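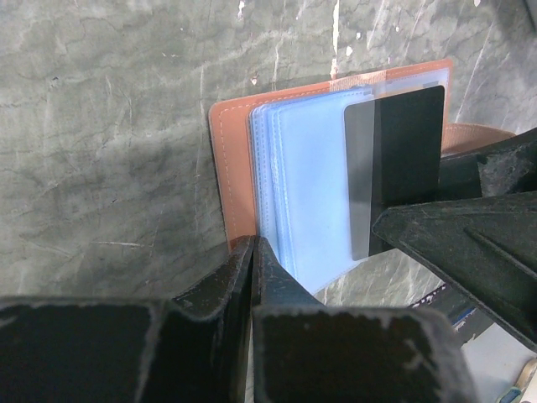

Ticket 949: Card holder sleeves sticking together
Product: Lallell card holder, tan leather
Status: Open, waiting on customer

Customer wrote:

Hello there, I hope this is the right spot for this, as I bought the holder through Herneseo and they sent me along to you. I've had it since September and I'm very fond of it. The leather is a lovely orangey tan colour and the stitching along the edge hasn't budged. My trouble is with the plastic sleeves inside, the pale blue ones. They cling to each other something awful, and the card in the top pocket (a black one, my Hosoda library card) has got so snug that I have to pinch and wiggle it at the counter while the line grows behind me.

I've tried a dry tea towel. I also left the holder standing open on the bench overnight, which helped until lunchtime. Is it meant to loosen up, or have I done something to it? I should own up that it lives in my coat pocket, and the coat hangs right beside the heater.

Fluvis Support replied, 2:15 pm:

Thanks so much for such a thorough note, and I'm sorry about the lineups! You haven't ruined anything. The sleeves are soft plastic and they do grab at each other when they've been kept warm and pressed shut, so I'd start by finding the coat a new hook.

After that, could you try the following when you have a quiet evening?

Take every card out, including the tight one. If it won't slide, press on it through the plastic with your thumb and ease it toward the opening. Please don't use a butter knife, however tempting.

Wipe each sleeve front and back with a barely damp cloth, keeping it well clear of the leather. A drop of dish soap is fine if they feel tacky.

Leave the holder open, sleeves fanned apart, for 40 minutes or until everything is dry to the touch.

Put the cards back one to a pocket. Two in a pocket will stretch the seams, and then you have the opposite problem.

Customer replied, 7:40 pm:

Well, the sleeves are much better already, they turn like pages again. The top pocket is still tight, though I confess there was an old bus pass hiding behind the black card. I've taken it out and will see how it goes.

Fluvis Support replied:

Ah, the bus pass! Give it 7 days of ordinary use without it. If the pocket is still fighting you by then, write back on this same ticket with your mailing address and I'll pop a new set of sleeves in the post, no charge.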